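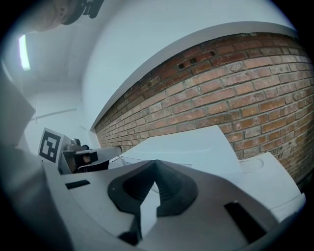

Brick wall, right-hand side, small dark holes near the top.

July 11, 2024
2 min read

Wall survey, continued. I have now spent more of my adult life looking at this brick than at my own relatives.

Running bond, as far as I can see. Reddish brown, orange and tan, lighter mortar, several bricks darker or stained. Graça says soot. Siyabonga says damp. Neither has touched it. I touched it and learned that it is a wall.

Short row of small dark holes up top: vents, or somebody's abandoned shelf. The May notes call them "the openings," thanks very much. Do not fill until Janaka has been up the ladder with a flashlight.

We use cookies to improve your experience. Accept / Manage settings

Quote from Coughlan for repointing: 1,716, cleaning extra. Namier hasn't answered. Florian wants to paint the lot white and was asked to leave the meeting.

To do:
- mortar sample from a low joint, 2 bags, labeled this time
- stiff brush and plain water on one stained brick, no acid
- ask Natália where the 70 spare bricks went
- find the long ladder

Ladder found 4 p.m., behind the short ladder.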